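6.2 Recording a bed-making task by remote control

Read section 6.1 first. The arms must be homed and the head camera switched on before a session is opened.

1. Put on the headset and take one controller in each hand. Keep both triggers released.

2. On the Idar console, choose New task and type a short name. Use the same name for every take of that task.

3. Hold the left grip button for 2 seconds. The arms now follow your hands.

4. Drive the base to the foot of the bed and stop. Lock the base before you reach forward.

5. Press Record. Close one gripper on the edge of the cover, lift it clear of the mattress and draw it towards the headboard at a steady pace.

6. Open the gripper fully, draw the arm back and press Stop.

Note: Arm speed is set to 80 per cent on delivery. New operators should lower it in the Arms menu.

Caution: Do not drive the base while a gripper is holding fabric. The cover can catch under the wheels. If it does, press the red stop button and free it by hand.

If the console shows code 1635, the controllers have lost tracking. Release both triggers and repeat step 3. The take is not saved.

Choose the starting state of the bed before the first take and write it in the task notes. A long piece of bedding is harder to grasp when it lies in a thick fold, as with the white duvet laid lengthwise over one side of this bed, so record some takes with it folded and some with it spread out. Look at the floor too: a basket or a small fringed mat by the bed must be allowed for when you plan the route of the base.

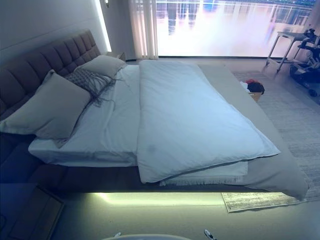
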